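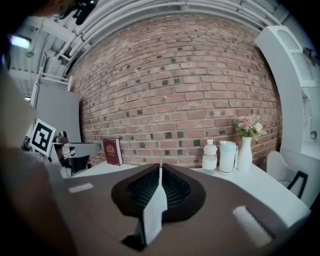 A louça ainda é nossa

Por Natanael Medeiros

Quinze minutos para dobrar uma camiseta. Foi o que cronometrei em abril, na primeira visita à Movska, e confesso que saí de lá com vontade de escrever uma matéria maldosa. Voltei agora em dezembro. A camiseta leva 2 minutos. A matéria maldosa ficou mais difícil de escrever.

Mas não impossível.

A pergunta é a de sempre: já dá pra deixar a casa na mão da máquina? Passei semanas atrás de resposta, entre laboratórios, uma fábrica de embalagens e a cozinha da minha mãe, que serviu de grupo de controle. A resposta curta é não. A comprida tem a ver com jarras.

Uma jarra térmica branca, tampa azul-clara ou verde-menta, alça do lado direito. Ao lado dela um frasquinho translúcido com tampa em forma de cabeça de urso. Depois um vaso alto, de gargalo estreito, com flores artificiais. Tudo juntinho na mesma mesa branca. Pra você, arrumar isso é coisa que se faz falando no telefone. Pra um braço robótico são três problemas diferentes, e o pior deles é que estão encostados um no outro, ou quase.

"O pessoal acha que o difícil é força. Força a gente compra", diz Fanni Katona, engenheira que cuida da parte de manipulação na Movska. "Difícil é decidir por onde pegar." A alça da jarra tem lado certo. O frasco é translúcido, e material translúcido engana câmera -- ela repetiu isso umas tantas vezes, já meio irritada com o assunto. E o vaso, se a garra pega alto demais, leva junto as flores.

Tem também o livro. Vermelho-escuro, em pé, brasão dourado na capa. Livro em pé cai. Livro caído precisa ser levantado, e levantar coisa chata de cima de mesa lisa é uma das tarefas que mais derrubam os sistemas atuais. Uma criança arrasta até a beirada e pega por baixo. Ensinar isso a um robô dá trabalho de meses.

O caminho da moda é a demonstração. Uma pessoa segura uma garra na mão, com camera acoplada, e faz a tarefa do jeito dela. O sistema aprende de olhar, por assim dizer. Katona fala em 3.000 demonstrações só para a família "recipientes com tampa". Perguntei se era muito. Ela riu. Pouco, muito pouco.

Na fábrica a conversa é outra. Anselmo Rocha toca a linha da Fosiment, embalagens plásticas, e tem dois braços da Belter em operação desde o começo do ano. Funcionam. Pegam caixa, viram caixa, empilham caixa. Sempre a mesma caixa, na mesma altura, na mesma luz. "No dia que o fornecedor mudou o papelão, parou tudo", conta. Levou uma tarde para voltar. Ele não reclama; diz que gente também para quando muda o papelão, só que reclamando mais.

Lucero Paucar, que estuda trabalho doméstico e é cética por profissão, acha a comparação meio desonesta. Fábrica se arruma para o robô. Casa não. Casa tem cadeira no caminho, armário com puxador redondo pequeno, coisa que mudou de lugar desde ontem. "Quem vende autonomia mostra sempre a mesa limpa", ela me disse. "Eu quero ver depois do almoço de família."

Justo. Pedi à Movska para ver depois do almoço. Ficou para a proxima visita.

O que vi: a jarra sai do lugar e volta para o lugar. Devagar, com umas paradas no meio em que todo mundo na sala prende a respiração. O frasco do urso foi na segunda tentativa. O vaso eles preferiram não tentar comigo ali, e não insisti.

Preço? Gilmar Queiroz, que distribui o modelo doméstico Urban para revendas do interior, não quis dar número. Disse que tem 35 interessados na lista e que quase todos perguntam a mesma coisa, se lava louça. Ele responde que guarda. Alguns -- seca, já seca, alguém secou antes.

Minha mãe perguntou quem seca.

Leia também
Aspirador que mapeia a sala: testamos na casa com cachorro
Fosiment e a linha que não dorme
Por que toda garra tem dois dedos
Costura industrial: o tecido continua ganhando
Cartas dos leitores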